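Re: [shared-kitchen] utensil caddy, the one with the drip tray

Waqas Hashmi wrote:
> Does anyone have one of those caddies that sit in a wire rack? Our Urklow
> crock cracked in January and the spoons have been lying in a drawer since.
> Want to know if tall tools tip it over, and whether the tray is
> worth having. Also what do you keep in the middle bit?

Waqas — yes, have one, quick answer as I'm out the door in 25 minutes.

Mine came from Minhas, no idea if they still carry it. Gray plastic, sits down in a thin wire rack, flat tray under. Hasn't tipped on me. The spatula leans out a fair bit but so what. I would put the whisk in the same side as the spatula and the slotted thing, they sort of hold each other up.

Wooden spoon gets its own side. Mine went fuzzy at the neck when it was jammed in with everyting else after washing. Dry it first. Really dry it.

Middle bit: nothing. I tried teaspoons, they vanish. Leave it.

Tray — worth it if you put things away damp, which we all do. Tip it out every few days or it gets a ring. White vinegar shifts that.

Cutting board does NOT go in the rack, somebody on here suggested it, too heavy. Lay it flat or lean it somewhere else. Mine is scuffed to bits and wants replacing anyway, was looking at the Sarum one but not at that price.

Pics, caddy is in all of them, board is only in the last:

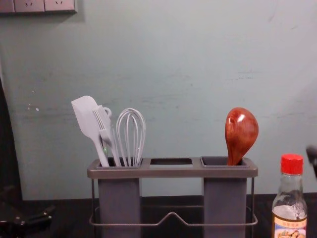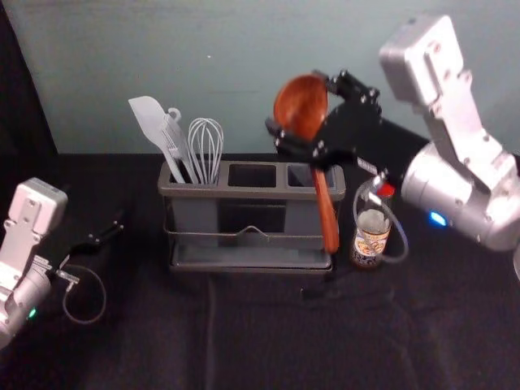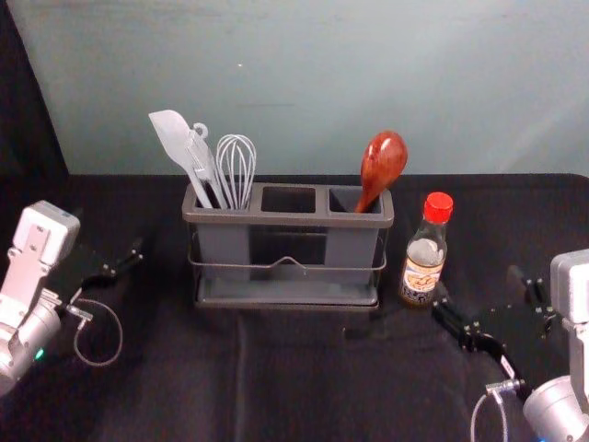
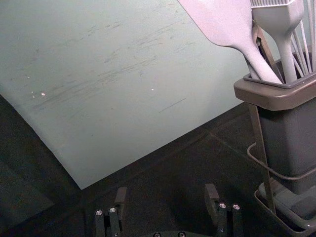
Waqas Hashmi wrote back that he'd go for one with a tray then, but his wooden spoons are long ones and he wanted to know how deep the cups are on the inside, and if the plastic part lifts out of the rack for washing. He is also giving away a Vinel knife block, no knives, if anybody wants to collect it before the weekend.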